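Magazine > Home & Kitchen > Features

What the Sink Does to Wood

14 December 2023
By the Home & Kitchen desk

A wooden salad bowl can outlast the kitchen it was bought for. The one on my counter came from a shop in Hidley that closed years ago, and it has been through three apartments, one house and a long spell in a storage unit. It has a chip on the foot and a dark ring where somebody left a can of tomatoes overnight. It still gets used most evenings.

What shortens a bowl's life is usually the twenty minutes after dinner. People clear the table, put everything in the sink and go sit down. A plate can take that. Glazed mugs can take it too. Wood takes in water through the end grain, which in a turned bowl shows up on two opposite sides of the wall, and those two patches swell before the rest does. When the bowl dries, they shrink again. Do that every night through the winter with the heat running and a line opens up somewhere near the rim.

A repair bench in Adurow took in 308 wooden kitchen pieces last year. Bowls were the largest group, ahead of cutting boards and rolling pins. The bench keeps a card for each item, and the cards are plain reading: soaked, soaked, dishwasher, dropped, soaked. Very few had been damaged at the table. Most had gone wrong in or next to a sink.

The other thing on the cards is weight. A wide bowl makes a handy tub, so it goes in first and the rest of the dishes go in on top of it. A mug is heavy for its size and its unglazed foot is rough. Set down hard on an oiled surface, it leaves a crescent-shaped scuff that catches the light from then on. Knives are the other hazard, since a bowl wall is just the right height to lean on a blade or trap one underneath.
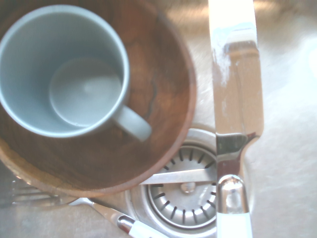
CARE AND REPAIR

A wooden bowl with a mug sitting in it and table knives lying by the drain is how a lot of suppers end. Sorting that pile takes a minute. Lift the mug out first and stand it on the counter. Then pick up the bowl with both hands, straight up, so that any knife under the edge stays where it is and you can see it. Take the knives by their handles one at a time.

Now wash the bowl, before anything else, while the water is clean. Use warm water, a drop of dish soap and a soft cloth. Oil and vinegar come off easily if they haven't been sitting. Skip the green scouring pad. Rinse it fast, dry it right away with a towel, and stand it on its rim against the wall so air reaches both faces. A bowl left upside down on a wet counter dries on the outside and stays damp inside, and that is enough to warp a thin one.

The white-handled knives deserve some thought as well. Handles on older table knives may be bone, celluloid or an early plastic, and it is not easy to tell one from another by eye. Hot water loosens the cement that holds some of them to the blade. If you don't know what yours are made of, treat them like the bowl: lukewarm water, no soaking, dry them at once. A cloudy mark on a steel blade is often only dried soap or hard water and will come off with a little white vinegar on a rag.

As for the bowl's looks, streaks are no cause for worry. Dark lines running through the grain are part of the tree in many kinds of wood. Pale patches are different. They usually mean that the finish has worn thin there, from washing or from sun on a windowsill, and they drink up oil faster than the wood around them. A thin dark line can be grain or it can be a crack. Run a fingernail across it. If the nail drops in, it's a crack.

For a dry bowl, use food-grade mineral oil. Yuen, a two-room workshop outside Indley that turns and mends bowls, has its customers wait 16 hours after the last washing before they oil, so that no water gets sealed in. Pour a spoonful into the bottom and work it up the walls with a piece of old T-shirt. Do the outside and the foot too. Leave it overnight and wipe off what's left. Olive oil will make the bowl look good for a week or two, and then it turns sticky and starts to smell.

Small cracks can be lived with for years. The workshop fills the short ones with a mix of fine sawdust and glue and sands them flush. Once a crack runs more than a third of the way down the wall, they would sooner put in a stitch of wire or a wooden key — it shows, and most owners come to like it. The wait for repairs is 6 weeks at this time of year and gets longer in January, when the holiday bowls come in.

My own bowl had its last oiling in the fall and could use another. The tomato ring has faded a little each time. I keep the bowl on the shelf by the back door now, well away from the stove, with a dish towel folded underneath it.

Filed under: Kitchen, Wood, Mending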